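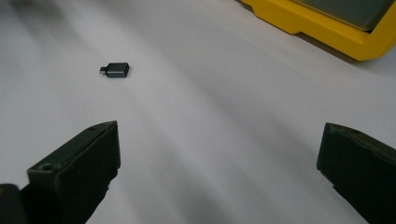
4.2 Small items and the open desk

The most exciting result of the Lomgate study came from the things people hardly think of as belongings at all. Our survey of shared desks drew 300 replies, and we had expected bags and coats to dominate the comments. Instead, respondents wrote at length, and with real feeling, about pens, keys, earphones and adapters. A USB adapter lying by itself on a pale tabletop (Figure 6) takes up almost no space, yet many people told us they would choose another desk if they found one there.

This fits beautifully with the older work on library seating by Van der Merwe, who argued that a marker works through what it suggests about its owner. A newspaper may have been left behind by anyone. A small piece of computer gear suggests a person who is coming back for it, and our respondents read it that way again and again. One wrote that moving a stranger's adapter felt "ruder than moving their chair." We love this comment, and it has changed how we code the written answers.

Colour may matter too. Several respondents at the Edau site, where the desks are light, said that dark items caught their eye from the doorway. At Grarkham the desks are a deep brown and the same remark never came up. We did not set out to test contrast, so we treat this as a lead for the next round of fieldwork, and a very promising one!

Figure 6. A dark grey USB adapter on a pale grey-white surface.

The length of an absence was harder to pin down. When asked how long a small item should hold a desk, respondents gave answers ranging from a few minutes to a whole afternoon, with 50 minutes the most common single reply. Regular users were more generous than first-time visitors. They also knew the posted rules less well, which surprised us, and we return to that gap in Section 4.3 using the 4,000 booking records from January.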